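Journal > Reading Diary > The Gristthorpe Books

Last updated: July

Started the companion volume tonight, the big one with the fold-out maps, and I am already behind on everything else because of it. Dishes in the sink, washing still on the line, and me on the couch with a book so heavy I've had to prop it on a cushion. I'd been putting it off until I finished rereading the novels, but I got as far as the end of the third and my resolve gave way. It had been sitting on the hall table in its brown paper for the better part of a fortnight, and a person can only walk past a parcel so many times.

For anyone who wandered in from the other parts of this diary (hello, the tomatoes are fine), the Gristthorpe books are the fantasy series I've been going on about since autumn, the ones about the drowned city of Kaltow and the bell-ringers who keep the tide out of it. There are five novels, and now this, a guide to the whole business, with sketches and recipes and a long chapter on the bells. My number is 2800 out of 3801, written inside the cover in pencil, and I was silly enough to be pleased about the round number.

The maps first, because of course I went to the maps first. The one of Kaltow unfolds three times and shows the lower streets in grey and the upper streets in a sort of mustard colour, and I spent a good half hour with my finger on it following the route from the Salt Stairs to the lamp market. I had that walk completely backwards in my head! All through the second novel I'd pictured them going uphill with the sea on their left, and it's on the right the entire way, so the famous bit where the lantern goes out has to be played again in my mind with everything flipped over. I don't know if I can do it. You get so settled in your own version of a place.

Then there's Navarrete, the harbour town, which only turns up in the novels for a chapter or so and gets a whole section to itself in the guide. I was so glad of that. I always felt we'd been hurried through it on the way to somewhere more important, and it sounded like exactly the sort of town I'd want to stay in, with the net-menders' hall and the dog on the ferry. There's a recipe for the eel pie, which I won't be making, and one for the black ginger loaf, which I certainly will, though I'll have to use golden syrup for whatever "marsh treacle" is supposed to be.

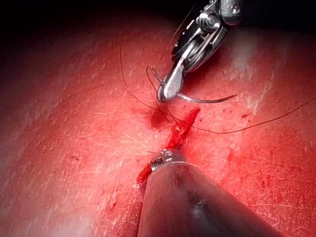 Clillora, July

Back at the cabin for a few days, and the book came too, wrapped in a towel at the bottom of the bag. It's been raining since lunch and the heater smells of dust, and I couldn't be happier. I've reached the chapter on the bells, page 217, and I have to write some of it down before I lose it.

So each bell has a temper. I knew that from the novels, or I thought I did, but I'd taken it as a figure of speech, the way you'd say an old car was moody. In the guide it's quite literal. The bells are poured with something put into the metal, a ring or a tooth or a letter nobody had answered, and the bell takes its nature from that. The great bell at the sea gate, the one that cracks in the fourth novel, had a child's shoe buckle in it. I put the book down and made a cup of tea after that. If you've read the fourth you'll know why, and if you haven't, I'm sorry, I've probably half spoiled it, but please go and read it anyway!

It has made me want to go straight back to the beginning, which is ridiculous when I've still got two of the rereads to go. I keep remembering small things. The old ringer always takes her shoes off before she climbs the tower, and I'd put that down to manners. Now I'm wondering.

A small grumble, as I've been so full of praise. The section on the tide folk is thin, barely a few pages, and most of that is a drawing of a comb. It's a lovely drawing, but I'd have swapped it for a proper explanation of how they count their years, because I've never followed it, and I was rather hoping to be told. The index is a bit patchy too. I looked up the lamp market and was sent to a page on weather.

Still, I've stuck a tram ticket in at the bells and another at the ginger loaf, and I've promised myself one chapter a night so it lasts. I did read two tonight. The second was short.

Must remember to buy golden syrup on the way home, and ring the library about the fifth novel, as my copy has a coffee ring through the last page and I'd like to read the ending clean this time.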